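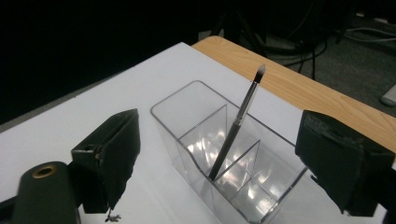
Cetura shade and wear records, release 2

Summary

Cetura is a table of wear records for pressed and loose face powders, kept by a small group of testers at Plekholm. Each row is one product worn by one tester on one day. The release holds 259 rows covering 53 products. It replaces release 1, which used a different scale for fading and should not be merged with this one.

Maintainer: Nilmini Sheikh
Data entry and checks: Rupert Kuster, Titilayo Jibrin
Last changed: 5 Nov 2025

Files

wear.csv – one row per wear day
products.csv – one row per product, joined on product_id
testers.csv – skin type and undertone, no names
notes.txt – free comments, unedited apart from spelling

All files are UTF-8, comma separated, with a header row. Empty cells mean not recorded. A zero is a real value.

Columns in wear.csv

product_id: text, matches products.csv
tester_id: text, T followed by a number
applied_at: local time, 24 hour clock
tool: brush, puff, sponge or fingers
base: what was worn underneath, or none
fade_4h and fade_8h: 0 to 5, where 0 is no visible change and 5 is gone
crease: yes or no, under the eye only
room_rh: relative humidity in per cent at the time of application

The tool column was added in April, after Ermanno Vitale pointed out that puff and brush results for the same powder differed by a full step on the fade scale. Rows older than that were filled in from paper sheets where the sheet gave a tool. The rest are empty.

How the records were made

Testers applied the powder to a clean face or over the base named in the row, then scored it in daylight at a north window four and eight hours later. Scores were given against a printed card made by Rosaire Sandhu. The card has six steps and was reprinted once, on heavier paper, with no change to the steps. Brushes were washed between products and dried flat overnight.

Rows with room_rh above 80 are kept but flagged in products.csv as humid_only if a product has no other rows. Powders from the Derine range are over-represented, as most testers already owned them. The Ruchti powders were bought new.

Known problems

Fade scores are subjective. Two testers scoring the same face agree to within one step most of the time – the pairs are in notes.txt.
T4 recorded eight-hour scores at seven hours for part of the spring. These rows have early in the flag column.
Shade names are copied from the packaging and are inconsistent between batches. Use product_id.
Loose powders have fewer eight-hour scores than pressed ones.
There is no tester with very dry skin.

Suggested use

Comparing products within one tester works well. Averages across testers are weak and should be reported with the number of rows. Do not use crease to rank products, as it depends mostly on the base.

Changes since release 1

Fade scale extended from four steps to six
tool and room_rh added
Duplicate rows for T2 removed
Times changed from 12 to 24 hour clock

Licence

Free to copy and change with credit to the Cetura records. Corrections go to the maintainer with the product_id, the tester_id and the value as it should read.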